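Gastwood Allotment Association
Minutes of the members' meeting held on February 23, 2022

Present: Brenda Bloxham (chair), Ionuț Ciobanu, Amedeo Caputo, Jitendra Uniyal (minutes), Charito Tolentino and other plot holders as signed in.

1. Minutes of the last meeting
Agreed and signed. The wording on bonfires was changed from "autumn" to "September" at Amedeo's request.

2. Water
The lower trough has been leaking at the ball valve. Ionuț has turned it off at the stopcock and it will stay off until the valve is changed. Rowbotham have quoted £332 for the valve, a new length of pipe and lagging on both standpipes. The meeting thought this fair and the quote was accepted. Plot holders at the bottom end should use the upper trough for now – there is a can left by the hedge for anyone who needs one.
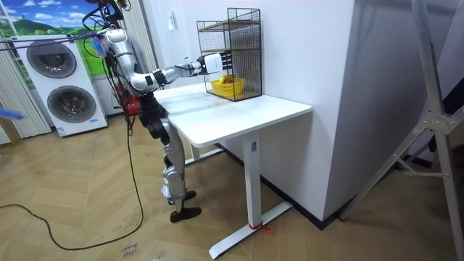
Hoses were raised again. The rule stays as it is: a hose may be used to fill a butt but must not be left running on a bed. Members with a shed are asked to fit a gutter and butt if they have not done so. Jitendra will put the rule on the noticeboard in larger type.

3. Money
The balance at the bank is £3786. All rents are in apart from two plots, and letters have gone out to both. The insurance renewal has been paid. Brenda proposed that rents be held at the present level for another year. Seconded by Amedeo and carried.

4. Paths and the main gate
The middle path is badly rutted where the manure trailer turns. Ionuț proposed laying woodchip from the Kito yard, which is free if collected. Charito was worried that chip would float into the ditch after heavy rain, as happened by the old compost bays, and suggested boards along the low side first. After some discussion it was agreed to do the boards, then the chip.
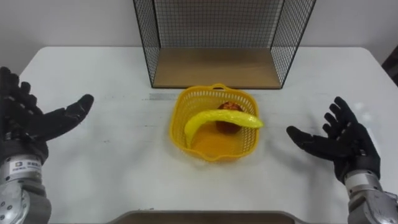 Amedeo Caputo said that boards were all very well but the trailer would have them over in a month, and he would sooner see the turning place moved up to the gate. Brenda asked him to mark out where he meant so that people could look at it before the next meeting. The boards will wait until then.

The gate padlock is stiff. Please do not oil it with cooking oil. The code will change at the end of the month and will be given out in person only.

5. Seed potatoes and bulk order
The order has gone in to Zunico. Charlotte and Desiree are confirmed, Pink Fir Apple is not, and those who asked for it will be offered a second early or their money back. Onion sets are coming in the same delivery. 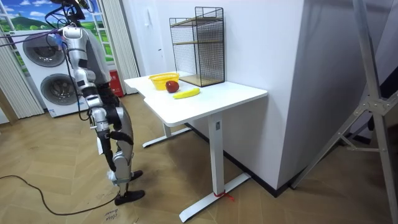
Potatoes will be handed out from the hut once they arrive, and names will be ticked off against the list. Anything not collected within 5 days goes back into the general stock. Egg boxes for chitting are on the shelf inside the hut door.

6. Vacant plots
Plot 2 has been given up and is in fair order apart from couch grass along the fence. It will be split into two halves, as the waiting list is mostly people asking for something smaller. The greenhouse base stays with the northern half.

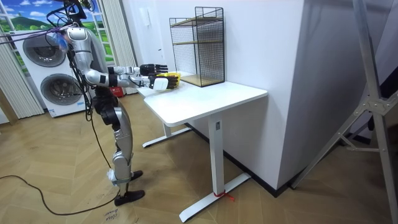 Will the new tenants of the half plots pay half the rent?
They will pay half the rent, but the key deposit is the same for everyone.

Charito will show people round the two halves. Jitendra will write to the first names on the list.

7. Any other business
Rats have been seen near the compost bays. No cooked food or bread to go on any heap.
Carpet must not be used to cover beds. Two pieces by the ditch need to be taken away by whoever put them there.
The shredder is back from repair and can be booked through Ionuț.

Next meeting: date to be put on the noticeboard.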